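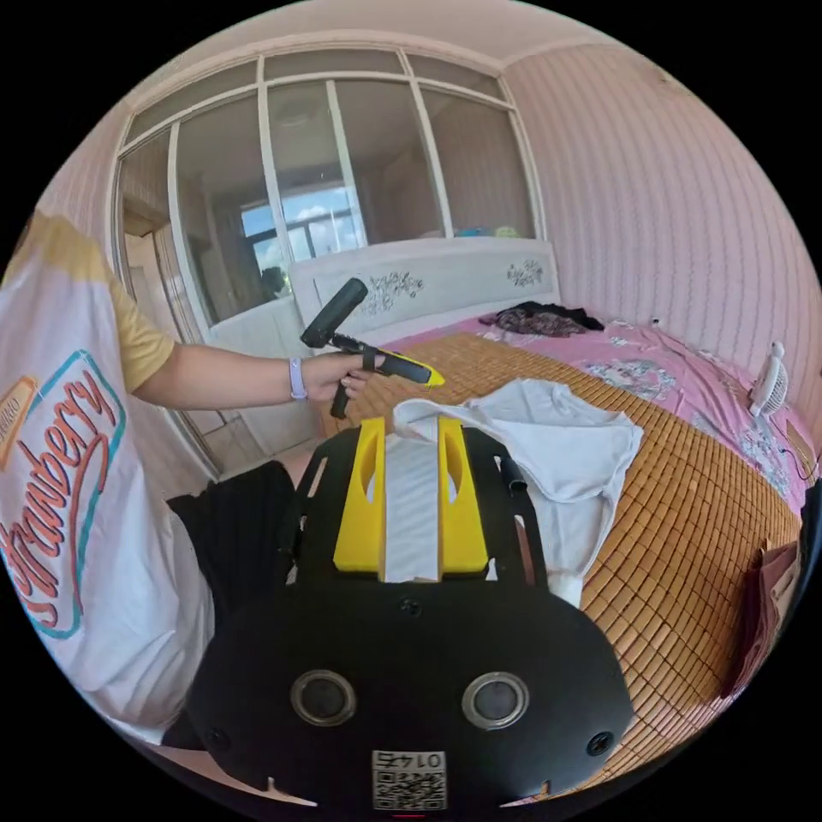 On 30th July a list member wrote:

> We've just moved into a top-floor flat in Pitden and everyone keeps warning
> me about the summers. No air con, and the landlord won't hear of it. Is it
> worth buying one of those Zaltix tower fans while they're cheap, or do
> people have other ways of sleeping through January? I don't cope well over
> thirty.

Welcome to Pitden! Good on you for asking in winter, when you can still get a tradie to ring you back.

I had the Zaltix for two summers and gave it to my sister. It moves plenty of air but it has a blue light on top that you can't switch off, and the remote went missing in the first fortnight (under the fridge, found it when we moved). A plain old pedestal fan from the op shop did me just as well. Mine cost 34 dollars and it rattles a bit on high.

What matters more up on the top floor is the roof. Ask your landlord what's in the ceiling. Ours had next to nothing, just a few tired batts shoved up one end, and the bedroom was still an oven at midnight. The quote for doing the lot was $2,221, and I forwarded it to the agent every time it got hot until they gave in.
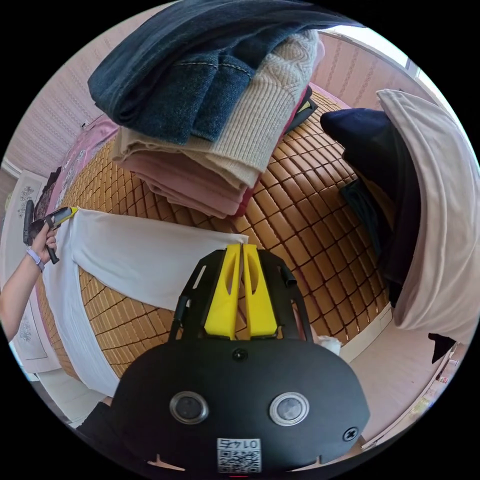
Caltov Hot Weather List Digest, Vol 3, Issue 46

Scroll back to that one in the archive if you can, there was a long thread on bedding and I saved most of it. The short version is get rid of anything polyester, including the mattress protector. I swore by cotton sheets for years and then somebody on here talked me into a bamboo mat, the sort made of little tiles on a string, and I grumbled for a week and now I won't sleep on anything else from December on. Put a thin sheet over it if you have long hair — it catches in the joins.

Oh, and wipe it down before you roll it up for winter. I didn't one year and had to

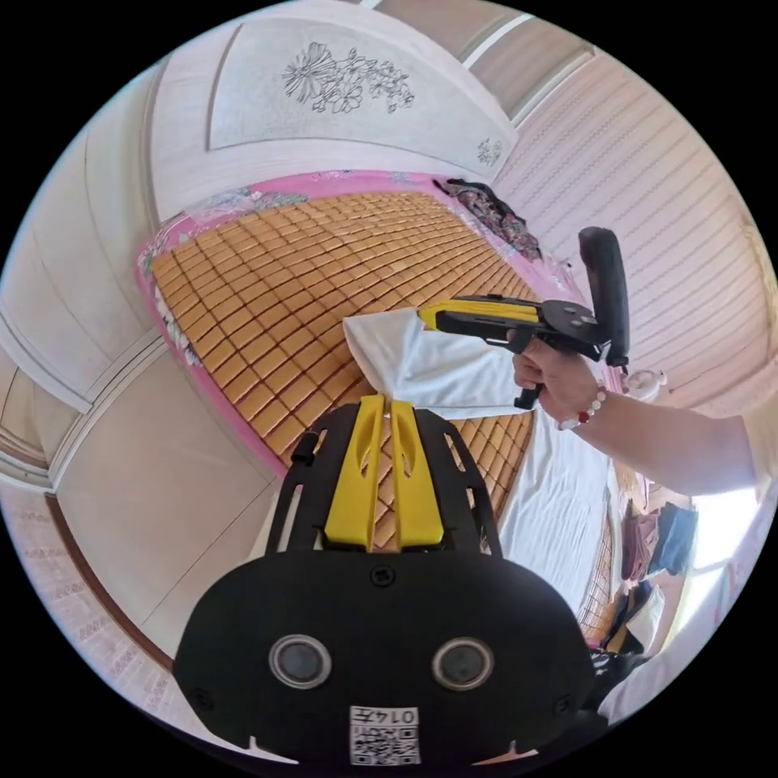 leave it out on the balcony for days to get rid of the musty smell, with the neighbours asking if I was having a clear-out.

Blinds next. Outside ones beat inside ones by a mile, but if you're renting you may be stuck with what you've got. We pegged an old canvas painter's sheet over the west window from lunch onwards and it looked dreadful and worked a treat. Then open everything up once the breeze comes in off Assunção Reserve, usually after tea, and

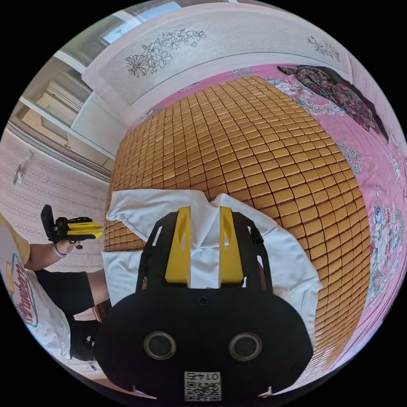
prop the front door if you've got a security screen. You need air going in one side and out the other or you're only stirring the hot stuff about. A damp flannel on the back of the neck gets me off to sleep on the really bad nights.

Which side of the building are you on, by the way? If it's the car park side I have more to say about the bitumen.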